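An afternoon at the Renbridge works

I have wanted to see inside the Zesitley building since we moved to this end of the valley, and this January they finally held an open afternoon. I drive past it twice a week. From the road it looks like a place that stores carpet. Inside they build and repair small electronics, mostly control boxes for greenhouses and pumps, and I had a wonderful time!

You park behind the Renbridge feed store and walk across. Coffee was in the front office (good coffee, too) and at 1:30 we were split up and given blue coats and heel straps. The strap is a strip that tucks into your shoe and carries static off to the floor. You stand on a little metal plate, press a button and get a green light if yours is on right. Mine wasn't. Second try was fine.

Our guide was Montserrat Montoya, who runs the assembly side and has been there 16 years. She talks fast and answers everything, including a long string of questions from a boy in our group who wanted to know what would happen if you licked a board. (Nothing good, and please don't.)

We started in the parts store, and I could have stayed there all day. There are 162 drawers along one wall, all labeled by hand, and she let us pull a few open. Some of the parts come on paper reels, like film, and are so small that I took one for a crumb. The older stock lives at the back in cardboard boxes, kept for customers whose equipment has been running longer than some of the staff have been alive.

Next was soldering. Two people were working under magnifiers and both were happy to talk while they did it, which amazed me, as I can't thread a needle with the radio on. One of them was reworking a batch for Jallthorpe, the nursery out past the reservoir, where I buy my tomato plants every spring. So that's what waters them!

The part I keep telling people about is the fixture area, though. A fixture is what holds a board steady or gives it a parking place between one job and the next, and they make all of their own. The layout they call Miranda was my favorite. It's a big pale plate with gray holders and brackets standing out from it, and the slots are what do the work. A board slides in by its end and stays upright, with no clamp pressing on the parts. Montserrat passed a spare holder around. It weighs next to nothing, and I must have pushed a scrap board in and out of it a dozen times. There's a very pleasing little moment when it seats.

The holders aren't all alike, either. Some are tall, some are set at a slant, and she said the slant came out of months of fiddling with the angle. Their first version had the slots so tight that people were scuffing the green coating on the way in. I love hearing about the versions that failed, and she had a whole tray of them to show us.
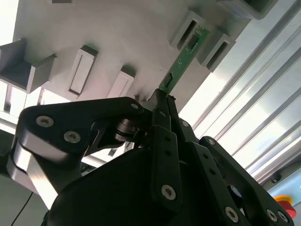 A long, narrow board with its upper end in one of the slanted slots. The holder next to it is empty.

After that came the test room, where the finished boxes get switched on and left running for 114 hours before anyone will ship them. It hums. There's a shelf of returned units too, including one that had been lived in by ants, and a sheet on the wall for guessing what killed each one.

They make 300 boxes in a good month, which sounded low to me until I'd seen how much looking and checking goes into each. I asked whether they would ever do a longer visit with some hands-on soldering, and Montserrat said they're thinking about it for the fall. Put me down for two places, please.

If you go next time, wear flat closed shoes, because the heel straps don't work on anything else and one woman had to borrow a pair of clogs. The tour takes a little under two hours. Parking fills up early, but there's plenty of room on the side street by the feed store.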